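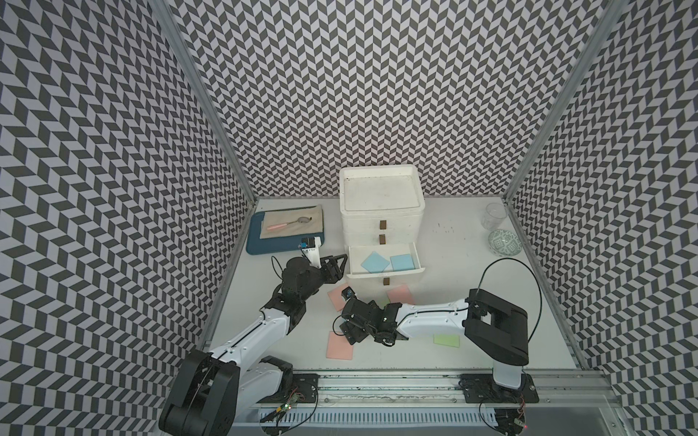 One customer wrote to Flidska in July to say that small drawers are where paper squares go to get lost, and that a unit with three of them only helps if each drawer is given one job. The company received many letters along the same lines, and they shaped the desk storage guide it releases today.

CLORKAU, March 10, 2023. Flidska, a maker of small storage goods for homes and offices, has published a free guide to keeping note paper, cards and other loose squares in order on a desk or tabletop. The guide runs to 35 pages and can be picked up at the Flidska shop in Clorkau or requested by mail.

The main advice is to sort by color. Blue sheets share the bottom drawer, pink sheets go in the middle and green sheets in the top. Readers are told to pull out one drawer at a time, fill it, and close it before opening the next. Sheets that sit crooked in a drawer should be laid flat first, as the corners catch on the drawer above.

A second chapter covers tables that are used for both paperwork and meals. It suggests a tray for the spoon and a folded cloth, set toward the back. A glass and a small plate can stand in the other back corner. The front of the table is then left for sorting. The guide also has a page on cleaning white plastic and white tabletops, where gray smudges show up early. It recommends a damp cloth, mild soap and no scouring powder.

Flidska tested the advice in 98 households before printing. Each household was asked to keep its usual furniture and to use the color method for four weeks. Their comments appear in the margins of the guide, including several from people who preferred to sort by size.

The first printing is 3,000 copies. The paper and binding were supplied by Teixeira, and page design was done by Breditier. Schools and libraries may order up to 200 copies at no charge while the first printing lasts.

The guide does not require any Flidska product. A blank page for drawer labels is bound in at the back and may be copied freely.

Requests for copies should be addressed to Flidska, Guide Desk, Clorkau. Please state the number of copies and a delivery address.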